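Building Brick Library Reopens to Member Families

Sun 5 August 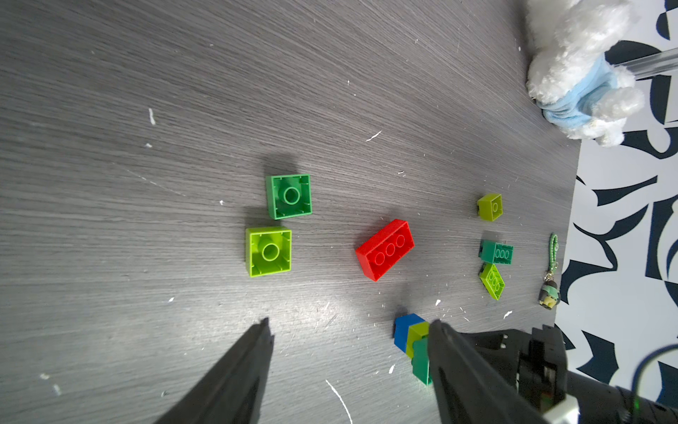 The Astley Toy Library will resume lending from its building brick collection this month, following a full sort of the stock that began in March. Member families may reserve a set at the front desk or by telephone during regular opening hours.

The collection has grown steadily through donations and now fills 12 storage drawers in the Miston Room. Much of it arrived in mixed bags, with bricks, small figures, key rings and soft toys packed together. Each bag has now been emptied onto a table and gone through by hand. Bricks are kept for the lending sets, and other items are passed to the general toy shelves or returned to the donor where a name was supplied.

Abimbola Okeke, who oversees the collection, advised that bricks should be turned over during sorting. "The underside shows dirt and cracks that are easy to miss from the top," she said. "It is also the quickest way to tell a narrow brick from a wide one when the colors are close."

Color has been the slower part of the work. Greens in particular were stored together for several years, and lime, medium green and teal pieces have now been given separate trays. Families returning a set are not expected to sort by shade, but are asked to keep the large square bricks apart from the long, narrow ones. Bags are provided inside each box for this purpose.

A total of 1,040 bricks have been cleaned and approved for loan. They have been divided into 11 boxed sets, with the remainder held as replacements. The loan period is two weeks and may be renewed once if no other family is waiting. Sets are intended for children aged four and older. Missing pieces should be reported when the box is returned; no charge is made for the loss of a few bricks.

Donations are again being accepted. Loose bricks are welcome in any color, provided they are clean and dry. Donors are asked to check bags for keys, coins and personal items before bringing them in. Broken or chewed pieces cannot be used.

Questions about reservations should be directed to Khải Huỳnh at the front desk. The Miston Room will be closed to visitors on the first morning of lending while the boxes are moved to the main shelves.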